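Converting a panel van with a toilet compartment: weight, V5C and insurance

Motorhomes, campers and conversions > Paperwork and legal

Posted by tailgate_terry
July 11, 2022

I bought a long wheelbase high roof panel van in March from a trader who had it down as an ex-courier vehicle. It is sound underneath, has a full service history up to the last two years and drives well. I am turning it into a camper for two people and have got as far as lining, insulation, one side window and the bed platform.

I have three things I can't get a straight answer on.

First, weight. The plate says 3,500 kg. I took it to the weighbridge last week with the bed frame and all my tools in it and I have 900 kg left before I hit the plate. That sounded a lot to me until I started adding up. Still to go in are the kitchen unit, leisure batteries, water tank, awning, the washroom and then the two of us with our bikes. Is it worth having it replated to a higher figure, or do people just build light?

Second, the V5C. It still says panel van. I gather DVLA have become a lot fussier about changing the body type to motor caravan. I don't mind much what the logbook says, but I don't want trouble if I'm stopped, and I'd like to know whether it affects the speed limits.

Third, insurance. My present policy is an ordinary van policy, social and domestic only. I rang them and the person on the phone did not know what a part-finished conversion was. A friend got cover through Estix for his and said they wanted photographs at each stage. Has anyone else used them or somebody similar?

I would also take any advice on the washroom. I was thinking of a proper fixed compartment behind the driver, but my wife says a portable one in a cupboard would do us fine. We mostly stay on sites.

dieselmark_sw
Member

You'll be fine on weight, everybody worries about it too much. Mine has never been stopped. Just don't fill the water tank till you get there.

Insurance: use a comparison site and put it down as a camper. Worked for me.

Halfshaft
Long-standing member

I wouldn't follow the reply before mine on either point. Putting a van down as a camper on a comparison site when it is not finished, and when the insurer has not been told it is a conversion, is asking for a refused claim. And vans do get pulled in for weight checks, particularly in summer on the main roads to the coast and the ferry ports. I have been through one. They put you on the plates, read the axles separately and then the total.

I have done three of these, two on rear wheel drive vans and the present one on a front wheel drive, so I'll take your points in order.

Weight. The total is only half of it. You need the front and rear axle figures from the weighbridge as well, and you need to compare them with the axle limits on the plate. On a long van with the bed at the back and bikes hung on the rear doors you will run out of rear axle well before you run out of total. Bikes on the doors are behind the axle, so they add more to it than their own weight and take some off the front. On a front wheel drive van that also means less grip pulling away on wet grass.

A litre of water weighs a kilo. A tank of 80 litres is therefore 80 kg, plus the tank itself, and if you mount it behind the rear axle you have undone a lot of careful work with the furniture. Put it between the axles, as low as it will go. The same goes for batteries. I mounted mine behind the passenger seat and the difference in how the van sat was easy to see.

Nine hundred kilos is a reasonable amount to have in hand at your stage, as long as you keep a list. Weigh every sheet and every unit on bathroom scales before it goes in and write it down. On my second van I used ordinary builders' ply for everything and was well over what I'd planned. On the third I bought lightweight poplar ply from Değirmenci and it was much better, though it marks easily and the edges need lipping.

Replating upwards is possible on some vans, sometimes as a paper exercise and sometimes needing stiffer rear springs or air assistance. Before you go near it, look at what you are licensed to drive. If you passed your car test before 1997 you most likely have C1 on your licence and can go above 3,500 kg. If you passed later and have not taken the extra test, you can't. Look too at what happens at 70, when C1 has to be renewed with a medical form. Going over 3,500 kg can also change your ferry price and what you pay abroad, where many countries treat heavier vehicles differently. I decided to stay at 3,500 and build light.

V5C. You tell DVLA about the conversion and send photographs, and they decide what to call it. They look at the outside as much as the inside now. Mine came back as "van with side windows" and I left it at that. Many finished campers are in the same position. Change the details that need changing, keep the letter, and carry a copy.

On speed limits, what counts is what the vehicle is, and the logbook wording is only one part of that. A panel van that isn't car-derived is limited to 50 on single carriageways and 60 on dual carriageways. A motor caravan under 3.05 tonnes unladen can do 60 and 70. While yours is half built I would drive it to the van limits, and I still do in mine most of the time. It does 27 to the gallon if I keep it at 55 and a good deal worse if I don't.

Insurance. Yes, I used Estix for the present one. They give you a set period to finish the work and want dated photographs of the outside from all four sides, the bed, the cooking area, the table and the storage. Mine cost me £200 more than the plain van policy in the first year and came down once it was complete. Read what they say about contents and tools, as mine were not covered overnight. I have also had a quote from Uladon, which was cheaper but had a mileage limit that didn't suit us. Whoever you go with, get it in writing that they know the vehicle is a conversion in progress.

Washroom. I have had both. The fixed compartment took up the best part of the living space in my first van and we used it mainly for hanging coats.

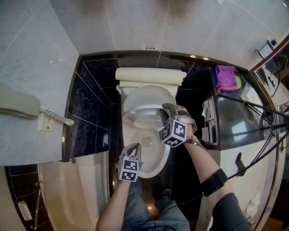

If you do go for a fixed one, draw it out on the floor with masking tape first and sit in it on a stool with your elbows out. Then allow for the thickness of the walls. You need a way to get at the waste cassette from outside, which means cutting a hatch in the side of the van, and the position of that hatch is decided by the ribs, the fuel filler and the sliding door before you get any say in the matter. Behind the driver is the usual place. Check for seat belt mountings and wiring before you cut anything, and treat the bare metal edge the same day. Mine was left for a weekend with only masking tape over it and I was dealing with rust there within two winters.

A portable one in a cupboard is lighter, costs a fraction of the price and can be taken out when you use the van for moving furniture. Fit a heavy drawer runner or a sliding tray, and a catch that will hold it under braking. A full one is heavier than you'd think.

For two people who mostly stay on sites I think your wife has it right.

grimumen_owner
Member

Agree with nearly all of Halfshaft's post. I have a factory conversion, a Grimumen on the same size of van, and the handbook payload for mine is a lot less than you'd guess from the brochure. The brochure figure allows for the driver and a part-filled water tank. It doesn't allow for a passenger, the awning or the second battery, all of which I have. So don't assume that buying one ready made gets you out of doing the sums.

Two additions.

Tyres. Whatever you end up weighing, check the load index on the tyres against the axle limits on your plate. Ex-courier vans often come with whatever was cheapest on the day. Mine came with a decent set, but the previous van had one on the back with a lower load rating than the other three, and it had been through an MOT like that without my noticing. Go by the van maker's pressures for the load you are carrying, and look at the date on the sidewall. Camper tyres usually go off with age before the tread is worn.

Timing belt. You say the service history is full up to the last two years. Courier vans do a lot of miles in two years. If there is no receipt for the belt and water pump I would have both done now, before you build a kitchen and fill it with things. Have a look at the rear brakes and the sliding door rollers at the same time. The bottom roller on the door takes a beating on delivery work and it is a cheap part.

I can't help with insurance as mine is on an ordinary motorhome policy.

tailgate_terry

Thanks, that's very useful. I passed my test in 1988 so I should have C1, but I will check the back of the card. I only wrote down the total at the weighbridge so I will have to go back for the axles, and I'll do that before I decide where the tank goes. No receipt for the belt that I can find. I've left a message with the garage that did the early services.

Will ring Estix tomorrow.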